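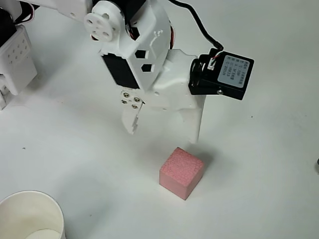 Foam cubes for a counting and stacking box: which density, and how to cut them clean?

Craft and Materials > Foam, felt, paper

mirenfold
Hello all. I am preparing a box of small foam cubes for a table activity with young children (counting, stacking, sorting by color). I already have a few pink ones and I like them very much, they are light and make no noise when they fall. Now I need more, up to 200 pieces, in four colors.

I have two problems. The first is the cutting. When I cut a sheet with a craft knife, the top side comes out a little smaller than the bottom side, so the cube leans and the tower falls at the third or fourth piece. The second is the table. I work on a white matte top and every small crumb of foam or pencil stays on it as a dark speck. I wipe it and after one hour the specks are back.

What foam do you buy, and what tool do you use? Thank you in advance.

offcut_bin
Your knife is bending. Everybody has this problem with the snap-off type. Use a long blade, new, and do three or four light passes along a steel ruler. If you press hard, the foam is squeezed down under the blade, and when it opens again the wall is curved.

For foam I buy EVA sheets, the firm kind. The soft craft sheets are too thin and you must glue layers.

Dultden_Paper
I do not agree about the knife. For small cubes a hot wire is much better. I cut 257 pieces for a school project in January and I threw away only the ones where I moved too fast. The wall is straight and there are no crumbs at all, so your second problem also disappears.

offcut_bin
Hot wire on EVA? It smells terrible and the edge becomes hard and shiny. Maybe you cut polyethylene foam, this is another material. Please write which one it was, because people will read this thread later and burn their sheets.

Dultden_Paper
You are right, I should write it. Mine was white polyethylene packing foam, I painted it afterwards. I did not try EVA. But I still think that for straight walls nothing is better than the wire, if the material permits it. And the window must be open, of course.

mirenfold
I do not know what my pink cubes are made of. They came from a mixed bag without a label. If I press one with the nail, the mark goes away slowly. I do not want to paint, small children put everything in the mouth.

tannic
If they put everything in the mouth, please think about the size before you think about the knife. A small foam piece is a choking risk and it is worse than wood because it can be compressed. For under three years I would not give them at all. With my older group I use cubes of 50 mm, cut from a thick block. The children complain that they cannot hold two in one hand, but I sleep better.

mirenfold
Thank you, this is important. My group is five and six years old, and the "mouth" was a little exaggerated from my side. But I will make the larger size for the first set, and keep the small pink ones for myself as samples.

Cordeiro_B
About the leaning tower: check also the sheet. I measured one that I bought as flat and one corner was clearly thinner. If you turn each second cube upside down when you stack, you will see quickly if the mistake is in the knife or in the sheet.

About the specks: a damp microfiber cloth first, then dry. With a dry cloth you only charge the surface and it pulls the crumbs back. I had the same fight with a white desk for two years, then I put a gray cutting mat on it.

offcut_bin
The mat is good for cutting, but for sorting by color I would keep the white top. Pink and yellow are easy to see on white. On my green mat the green cubes are lost.

Niltetti
I want to ask a side question. Does somebody round the edges? I tried sandpaper, 50 cubes, and all of them became hairy.

Cordeiro_B
Do not round them. A child stacks better with a sharp edge, and foam does not hurt anybody.

tannic
I round the corners only, with small scissors. It is slow. Sandpaper works for me if it is very fine and the foam is firm, so maybe yours was the soft kind.

mirenfold
Small report. I bought a long blade and made four light passes, as offcut_bin wrote. The tower of six is standing. I also cleaned the table with the damp cloth and there are fewer specks, but not zero. The wire I will try another time, on packing foam only. Now I am looking for a firm sheet in a good yellow, the one in my shop is almost orange. If you know a place, please write here.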